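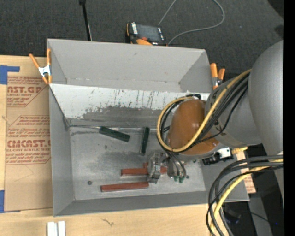
Issue 18, page 2

About Us

Skikerbridge makes and repairs open-topped metal bins, trays and bench troughs for shops, schools and packing rooms. We are a small company in Drondudthorpe. The shop and the counter are in the same building on Ansari Road, with the loading door at the back.

We started out doing repairs only. Customers brought in parts bins from stockrooms, usually with a bent front wall or a split corner, and we straightened or patched them and sent them back. After a while people asked for new ones to match the old ones, and we bought a brake and a second welder. Repairs are still a big part of the work. If you have a bin you like, we would sooner fix it than sell you another.

What we make

Most of our bins have a high back, a low front and a sloped panel running across the width at the foot of the back wall. The low front lets you reach in without lifting your arm over an edge. The slope brings things forward to where you can see them. Long pieces will still come to rest against it now and then, like the two green blocks at the rear of the bin in our picture, and you pull them down by hand.

We offer the slope bare or coated. The coating is white and it does wear. Anything hard that slides down it leaves dark streaks, and in time the coat goes ragged along its lower edge and the gray shows through. Some customers have us strip and recoat every December when their shops are closed. Others leave it alone for years and it makes no difference to how the bin holds parts. We leave the floor of the bin bare on all models. It picks up scuffs and cloudy patches from the first week.

Our smaller line is called Zumeo. These are shallow trays meant to sit side by side on a table, and they use the same gray sheet as the big bins. The Zumeo trays have no slope. They come singly or in a set of 2, with or without a rolled front edge.

Fit and placement

A bin can sit on a bench, a rack or a plain wooden tabletop. On wood we suggest a felt or rubber pad under each corner if you care about the surface. We do not fit feet as standard. People who slide their bins in and out of a rack find them a nuisance, but we will add them if you ask when you order.

Measure the place where the bin will go before you call, including the depth. The side corners lean in on our larger models and the footprint is not the same as the opening. Please give us both numbers if you have a tight spot.

What people keep in them

We get asked this a lot by new customers trying to pick a size. Blocks, offcuts, pipe fittings, nuts and bolts, toys, door hardware, potting supplies. One school keeps building blocks sorted by color and uses a Zumeo tray for each. Mixed bins work too, as long as the small things are not too small. A single nut on the floor of a large bin is easy to find. A handful of them under a layer of blocks is not, and for that we will sell you a divider or a second tray.

Long blocks store best lying flat, side by side and parallel to the front wall. They can be stacked up to the height of that wall. Past that they roll out.

Cleaning

Empty the bin, brush out the corners and the crease where the slope meets the floor, then wipe with a damp cloth and dry it. Grit gathers in that crease more than anywhere else. Do not use steel wool on the white coating. You can use it on the floor.

Repairs and returns

Bring repairs to the counter empty. We charge by the hour, with a minimum of 30 minutes, and we will tell you before we start if a bin is not worth the money. Cracked welds and bent front walls are usually done while you wait, unless the shop is full. Recoating takes longer as the old coat has to come off first.

New bins can be returned unused within 30 days. Custom sizes cannot be returned unless we made them wrong, in which case we make them again at no charge.

We also buy back old Skikerbridge bins in any condition. The usable ones are cleaned up and sold from the shelf by the door at a lower price, marks and all. The rest are cut down for patch metal.

Finding us

Skikerbridge
677 Ansari Road
Drondudthorpe

Parking is on the left side of the building. For pickups of more than a couple of bins, drive around to the loading door and ring the bell. The counter closes for lunch.

Page last updated Feb 7, 2025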